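Keeping up a language you only half speak

I've been meaning to write this since March, when I stood up at my great-aunt's 80th birthday and gave a toast in Breltitz dialect. I had practiced it in the car the whole way to Cerkcombe. I wished her good health, many more summers and, thanks to one wrong vowel, a long and happy goat. She laughed so hard she had to put her glass down. Everyone at that end of the room still says it to me!

So, some background for those of you who came here for the soup recipes. My grandparents left Breltitz with a lot of other families from the same valley, and most of them ended up in Cerkcombe, on the same few streets behind the rail yard. They had their own church hall, their own baker (Rätsep, still going, still the only place that gets the caraway rolls right) and their own way of talking, which the people in the next valley over apparently found hilarious. My mother grew up speaking it at home. I grew up hearing it through the kitchen door, mostly when the adults didn't want me to know what I was getting for Christmas.

Which means I have a very odd vocabulary. I can say "hide it in the wardrobe" without thinking. I can scold a dog, ask for more potatoes, and tell you that somebody's cousin has gone too far this time. I couldn't open a bank account or explain a headache. Dace Bite, who grew up two doors down from my mother, calls it kitchen language, and she doesn't mean it unkindly, I don't think.

Last fall a few of us started meeting on Friday evenings to see if we could get past the kitchen. It was Dace's idea and my living room. There isn't a textbook, or there is one, but it was written by a schoolteacher for other schoolteachers and the first chapter is about plowing. We read it out loud once and gave up around the harrow. Now we just pick something to talk about and have a go, and Dace corrects us when she can't stand it any longer. 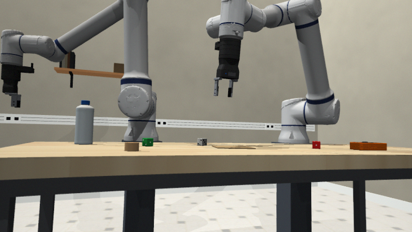 Two white robot arms at a light wooden worktable, computer rendering

The thing I hadn't expected was how much arguing there'd be. Rimantas Mockus comes to these evenings too, and his people are from Zostton, a long day's walk from Breltitz in the old days, and he has completely different words for half the food. We spent most of one evening on what to call the end of a loaf. Dace said one thing, Rimantas said another, and my mother (on the phone, on speaker, in her bathrobe I'm pretty sure) said they were both wrong and that hers was the proper word because the priest used it. I wrote all three on the inside of my notebook cover. I like the Zostton one best, but don't tell my mother.

There's also the question of the church. For my grandmother the language and the hall and the hymns were all one thing, and you didn't get to pick. I don't go to services much these days, and for a long time I felt like a bit of a fraud turning up for the harvest lunch and slipping out before the evening prayers. Then I got talking to Ji-hoon Ra, an old friend from my first job, and he said his family's Korean church was the same for him – he goes for his parents and for the singing, and he'd stopped worrying about which one counted. I thought about that for weeks. I still slip out sometimes, but I've started staying for the first hymn, and I've found that I know all the words. I don't know what half of them mean, but they're in there.

The hymnbook itself is falling to pieces. It has 54 hymns in it and no music, only the words, so the tunes live wherever the older ladies keep them. Dace's aunt takes number 2 so slowly that people sit down in the middle. We've been recording them on my phone after lunch, with plates being stacked in the background and somebody always asking if this is the one with the river. If you have family from the valley and you remember a tune that nobody in Cerkcombe sings, please, please write to me. Hum it into a voicemail. I don't mind at all if you can't sing, I certainly can't. 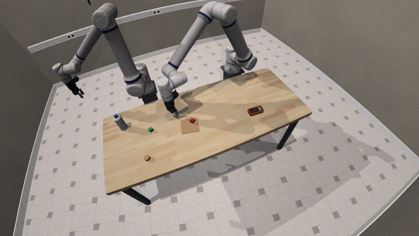
Can you join in if your family isn't from the valley?
Anyone is welcome on Fridays, and you don't need a single word of the dialect to start.

Daranee Kaewkla came along that way, after she married into one of the Rätsep cousins, and she's better than I am now. She learned from her mother-in-law, so she's got all the polite forms, which I never picked up because I was eight and nobody is polite to an eight-year-old. She says "would you be so kind as to pass" and I say "give." It's a little embarrassing in my own house.

I get asked if there's any point to it. My brother asks, mostly. There are maybe a couple of hundred people left who'd understand me if I spoke it properly, and I don't, and every one of them speaks English. I don't have a grand answer for him. I like that my great-aunt switches over when I come in now, where she used to switch the other way. She talks faster and she's much ruder. She told me a story about my grandfather and a borrowed bicycle that I had never heard in English, and I don't think it would have been told in English.

Next up we're doing the lunch for the end of summer, and I've been put down for a short reading. Very short, at my request. It has no goats in it, I checked, but there's a verse about sheep, and the vowels are right next to each other. I'll be practicing in the car again.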